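内部分享 > 五月场 > 讲者备注

(开场,先别翻页,等大家坐好)

大家好!我是 Reshma Kekana,在 Wekuvus 管采集这条线。今天我想聊人,机器少聊一点。

第一段:活儿变了
以前 Lwazi 那个组从早到晚搬箱、扫码、贴单。Dotari 上线以后,搬箱交给了设备,组里 12 个人一个没走,有 3 个转来做示范采集:手里拿着夹爪,把开门、收拾东西这些小动作一遍遍做给模型学。我特别喜欢这个变化!多年的手感第一次有人认真记下来了。
(停一下,看 Bheki 要不要补充)

第二段:新的累法
也得讲实话。示范采集费手腕,一条 30 秒的动作,做到第 300 条,谁都会走神。Florencio 提的办法是中途换任务,门把手做一阵,换成布料,再换回来。大家试了都说好,排班表现在就照这个排。
还有一件事让我很兴奋:动作怎么拆,现在由做的人自己写。Dayana 写的那份比我原来的细多了,连手肘放哪儿都有。
(这里可以问台下:你们岗位上哪个动作最难讲清楚?留点时间,别急着接话)

第三段:现场
(翻页,两张连着放)

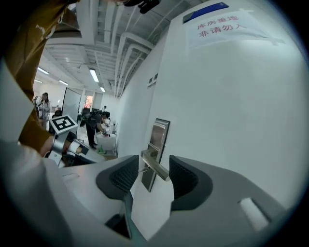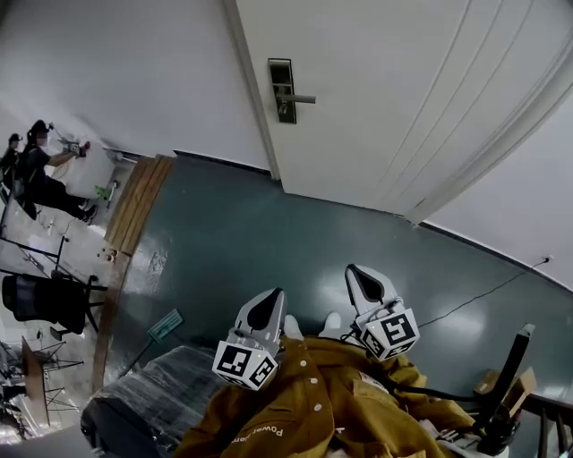 图注:手持夹爪作业现场。第一张为门把手,第二张为芥末黄色外套。

(接提问。有人问培训周期,请 Lwazi 答)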